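Hultlow Tabletop Sort - data card

Version 3, November release
Maintainer: Sneha Shakya

Summary

Hultlow Tabletop Sort is a set of short manipulation demonstrations recorded with a hand-held two-finger gripper. An operator holds the gripper, picks up one small household item or toy and places it in a box. The set is meant for training policies that map wrist-view video to gripper motion and finger opening. There are 4000 episodes. No robot arm was used in recording.

Layout

data/ holds one folder per episode. Each folder contains:

video.mp4 - wrist view, color
pose.csv - gripper position and orientation, one row per video frame
width.csv - distance between the finger pads, in millimeters
meta.json - operator code, site, item label, outcome

Sites are Clunel and Yip. Clunel is a set of furnished homes with whatever light was there. Yip is a single lab room with fixed overhead light. Do not mix the two when reporting results on unseen rooms; use the split files in splits/.

Collection procedure

Items are set out on a shallow tray on a table. The box is open and stands at or over one side of the tray. Operators were told to vary the order and angle of the items between episodes and to leave the rest of the room as it was. Each episode starts with the fingers open and ends once they have opened again over the box.
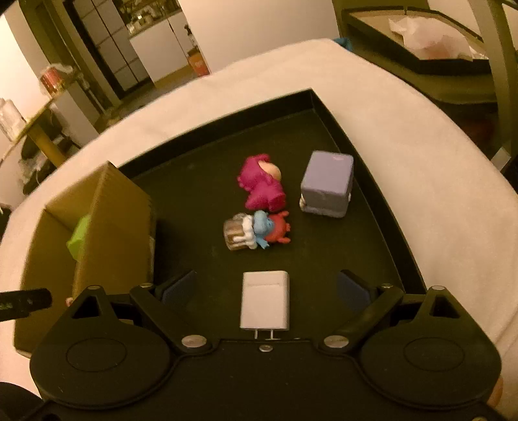

Items were picked to cover a range of shapes: flat and rigid, rounded, boxy, and figures with small limbs. Plug-in power adapters gave the most trouble during labeling. Grasps on the body and grasps on the prongs are labeled separately in meta.json (grasp_part: body or prongs). Toys carry one label per object even when the parts differ in color.

Outcome labels

success - item released inside the box
drop - item lost before reaching the box
wrong_item - a different item was lifted
abort - operator stopped early

Failed episodes are kept. Filter on outcome if you only want clean demonstrations. Labels were assigned by one person and spot-checked by a second, who reviewed 85 episodes per site.

Splits

train, val and test are divided by item and by home. 29 item types appear only in test. Version 2 split by episode, which let the same table setup land in both train and test. Scores from version 2 should not be compared with later ones.

Known issues

Hands and sleeves show up at the edge of the view in many episodes.
Pose tracking slips when the gripper is close to a plain wall. Affected rows have valid = 0.
width.csv is delayed by 40 ms in the earliest Clunel recordings. The loader corrects this; raw files are unchanged.
Black items on the black tray are hard to segment. No masks are provided.

Loading

pip install vesorero
vesorero fetch hultlow-sort --split train

The Vesorero loader returns frames, poses and widths on a common clock. Pass --raw to skip resampling.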